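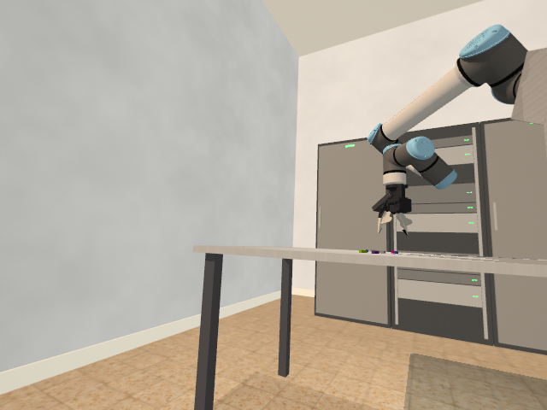
Hi all,

Jae-hoon Ko wrote on February 8, 2021:

> Has anyone got hold of the Nosia book yet, the one on carved stone screens? I saw it mentioned in the Roreck newsletter but there were no sample pages. I'm wondering if it's worth the money for someone who mostly works in slate and doesn't own a CNC machine. Also, does it cover backlighting at all? I have a client who wants a lit panel in a stairwell and I'm a little out of my depth.
>
> Jae-hoon

I have it! My copy came last week and I've been carrying it from the kitchen to the shop and back, so it already has a dusty thumbprint on the cover.

Short version: yes, buy it, but skip the first two chapters if you're in a hurry. They're a long history of pierced screens, nicely written, and most of us have read the same thing somewhere else. The good part starts when the authors get into the pieces that were shown in the Dista hall. For each one you get the drawing, the block before cutting, and a page or so on what went wrong. I love that they left that in. There's a tall panel in a creamy limestone where a corner let go during the last pass, and they ended up redrawing the whole edge so the break became part of the line. You'd never guess from the finished photos.

The pictures are big and the printing is good. The captions are tiny, though, and set in pale gray, so I needed my reading glasses plus the desk lamp. Who keeps doing this to captions?

On the CNC question, I wouldn't worry. A lot of the work was roughed out on a bridge saw or a five-axis machine, sure, but there's a chapter on a designer called Syahrul Kusuma who draws everything full size on brown paper and does the piercing with a core drill and hand files. His pieces are my favorites in the book, and two of them are slate. He leaves the riven face alone on one side and hones the other, so when you walk past the screen it goes from rough to almost silky. The text says he lays out the holes so that no bridge between them is thinner than the slab is thick. I've been doing pretty much that by feel for years and it was nice to see it written down.

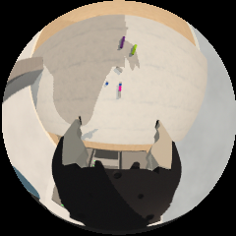 Backlighting gets six pages or so, all toward the end. Less than I'd hoped for, but what's there is practical. They talk mostly about onyx and thin marble, and slate obviously won't glow, so for your stairwell you'd be looking at light coming through the openings and washing onto the wall behind. The advice for that is to keep the lamps out of the sightline from the stairs both going up and coming down, and to mock it up in cardboard first. They show a mockup next to the finished screen and the shadows are surprisingly close. There's one table of spacings, and the example they work through uses a 60 mm gap between stone and wall. I tried that with an offcut last night and thought it was a bit tight with my LED strip (I could see the dots), but mine is a cheap strip and I was holding the thing up with a paint can.

One gripe: the section on fixings is thin. It says "stainless pins" and moves on. If your panel is going anywhere people can lean on it, please talk to an engineer or at least to whoever is building the wall. The older Jang handbook is much better on this, if you can find a used one. I paid far too much for mine and the spine is falling apart, but I still look at it more than anything else on the shelf.

Oh, and the book is heavy. The listing says nearly 806 grams for the paperback, and I'd have guessed double. Mine came in a padded envelope with one corner bashed in, so ask for a box if you order from overseas.

Roreck has it in their online shop, and I think they're still doing the list discount if you put a note in the comments when you check out. It took them a couple of days to apply it to mine and I had to write twice, but they were nice about it.

Jae-hoon, if you want to see the backlighting pages before you decide, write to me off list and I'll tell you what's in the table. I'd also like to hear how the stairwell goes. What thickness are you planning? And is it one slab or are you splitting it at the landing? I did a split panel once and the joint drove me crazy, because the two pieces came from different ends of the block and one was noticeably greener under the lights. If you can get both halves from the same slab, do it, even if you waste some.

Has anybody else read the chapter on water features? I haven't gotten that far.

Best,
Carol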